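Those Two Online Trees

Several members have written in about the Piltcombe branch of the Bakhtiari family now that two public trees show it going back neatly to the 1700s. One of them, Werument, lists 2,486 people. I went looking for the paper behind it and came away unconvinced.

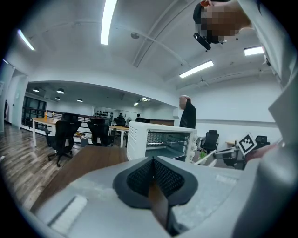 A long tree proves very little. Of the early names I checked, most cite another tree, and that one cites the first. The Piltcombe baptism register has a gap of two years right where the key marriage should fall, and both trees fill it with a wife who has no record of her own. Her maiden name seems to come from a family story about a bread oven. I like ovens fine – the white toaster oven in the photo, with its glass door and wire rack, would do for me – but an oven is no substitute for a parish entry.

The second tree, on Flulel, is smaller, with roughly 700 names, and a little more careful. Even so, it gives one son a birthplace 400 miles from his brothers and doesn't ask how he got there. My guess is that two men of the same name have been rolled into one.
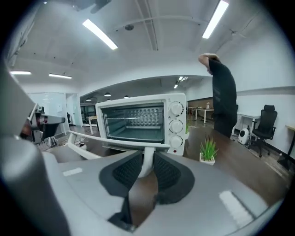

The toaster oven, with its three white knobs.

If you have copied either tree into your own, I'd mark everything before the 1841 census as unproven for now. Anyone holding a will, a lease or a burial card for the family is asked to send a copy, front and back, before the April issue closes.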